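From: Haziq Sutanto
To: Lirnada lunch list
Subject: Re: [lirnada-lunch] Bread, lettuce and the coloured plates

Hello all,

Sorry to be slow with this. I read Yurii's message at the weekend with a cup of tea, meant to answer straight away, and then of course the tea went cold and I found myself looking up toast racks instead. I'll put his bit in first so that anyone who has only just joined can follow.

Yurii Pavliuk wrote:
> Dear lunch people,
> Two things from me. Could we please settle the open sandwich
> question before August? Last time half of us made them in the
> kitchen and carried them through, and the other half put
> everything out on the table and let people build their own, and
> the two halves got in each other's way by the kettle. I don't
> mind which we do as long as it's one of them.
> Second, the crockery. I like the coloured plates very much but
> I never know which are meant for what. I had soup in what I
> think was somebody's salad bowl. Is there a system? If there
> is, could it be written down?
> Also the Kelach loaf goes stale by four o'clock. Just saying.
> Yurii

Right then, the sandwiches. I'm firmly for building them at the table, and I'll tell you how I came round to it, as I used to be on the kitchen side. When we had the lunch at Fellach there was no kitchen to speak of, only a sink and a shelf, so everything had to be done where we sat. I was dreading it, and it was the nicest lunch we'd had in ages! People talked while they fiddled about with the lettuce, the shy ones had something to do with their hands, and we didn't have that long wait with two people stuck at the worktop and everyone else being polite in the next room.

What does need doing in the kitchen is the toast. Please do toast the bread, even if it's fresh, and give it a couple of minutes standing up before anything goes on it. If you lay the lettuce on while it's steaming you get a limp leaf and a soggy middle. I like the frilly sort of lettuce best for this, torn into big pieces and piled up higher than looks sensible, and then whatever else you fancy. If you're having something wet (tomatoes, I'm looking at you) put it on last, at your own place, and eat it quickly.

The Kelach loaf, yes, I'm afraid Yurii has a point. It's lovely at noon and a doorstop by teatime. Tkachenko do a plainer one that keeps better and slices more neatly, and if we order ahead they'll slice it for us. I paid 241 for our last order and it fed everybody with a bit left for the birds. I'd be quite happy to swap, unless somebody feels strongly about the seeds.

As for the crockery, there is a system, or there was one in my head, which I do see isn't the same thing. The colours don't mean anything at all. Pick the one you like. It's only the shapes that matter: plates for bread and anything on bread, bowls for soup, salad or fruit, so Yurii, you did nothing wrong with your soup and you can stop worrying about it. I'd only ask that the spare plates stay stacked in the middle, where people can reach from both sides, and that the bowls go along the far side until they're wanted. I do like the brown paper underneath as well. It catches the crumbs, and you can fold the whole lot up afterwards and shake it out of the back door. One roll is 100 sheets, so we needn't be mean with it.

Laid out like that, you get plenty of elbow room, and the colours look so cheerful on the brown.

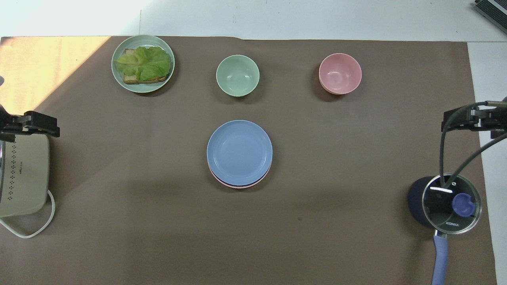
Yurii has since answered me off the list that he's content with all that, table and toast included, but he would like the butter taken out of the fridge an hour beforehand, as he bent a knife on it last time and felt bad about it all afternoon.

Quite right too, and I'll see to the butter myself. If anyone would rather have the soft spread, do bring your own tub and put your name on the lid. I can also do a pot of soup if the weather turns, something simple, leek most likely.

Could you let me know by return whether you're coming and whether you eat cheese? I need to ring Tkachenko before they close their order book, and they shut at three.

Warmest wishes to everyone,
Haziq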